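April, by Gervasio Yáñez

Every spring somebody sends me a link about owning fewer clothes. The number is usually 33, or 37, and I have yet to see anyone explain where it came from. This year's link was to a thing called Plirker, an app that wants you to log what you wear each morning and then tells you what your wardrobe is costing you per outing. I lasted longer with it than I thought I would, and I have complaints.

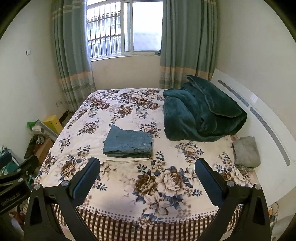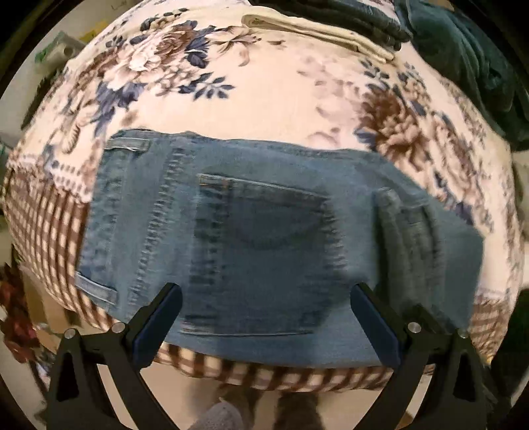 Orsolya Nyitrai wrote to me after my last grumble on this subject to say that cost per wear had saved her a fair bit of money, that she no longer buys shoes in a temper, and that I should try doing the sums before sneering at them. Fair enough. I did the sums.

The idea is simple. You take the price, divide it by how often you've had the thing on, and the lower the answer the better the buy. My winter coat cost 123 and has been worn more times than I could guess, so it comes out at pennies. Good coat. I knew that already.

Where it falls apart is everything that isn't a coat. My one suit has been worn to 2 events since I started logging, both funerals, and the app has it flagged in orange as a "poor performer". I don't know what it would like me to do about that. Attend more funerals, I suppose. Meanwhile a T-shirt I got free from a bike shop in Iltden scores perfectly, forever, for the plain reason that you can't divide nothing into anything worse. It has a hole under the arm and the neck has gone.

Then there's the washing. No version of this sum that I've come across counts the water, the powder, the electric or the hour you lose to ironing. A linen shirt that needs pressing every single time is dearer than it looks, and a jumper you air on the back of a door is cheaper. I put this to the people at Plirker through their little feedback box and got a cheery message back about their roadmap.

I'm also told that my wardrobe has a "total lifetime value" of 1,653, which went down to 1,576 when I took out a pair of boots. I gave the boots away. They were good boots and they are on somebody's feet. How that makes me poorer in the eyes of a telephone I can't say — and the help page, which I read twice, can't say either.

Orsolya's point about buying shoes in a temper does stand, and I'll give her that one. Having to type in a price makes you stop for a second. But a pencil and the back of the receipt would do the same, and wouldn't ask for my email address or offer me a paid plan in the second week.

So I've deleted it. The suit is back in its bag and the bike shop shirt is going for dusters. If anyone has found a way of doing this that counts the ironing, leave a comment and I'll have a look, though I'm not promising to like it.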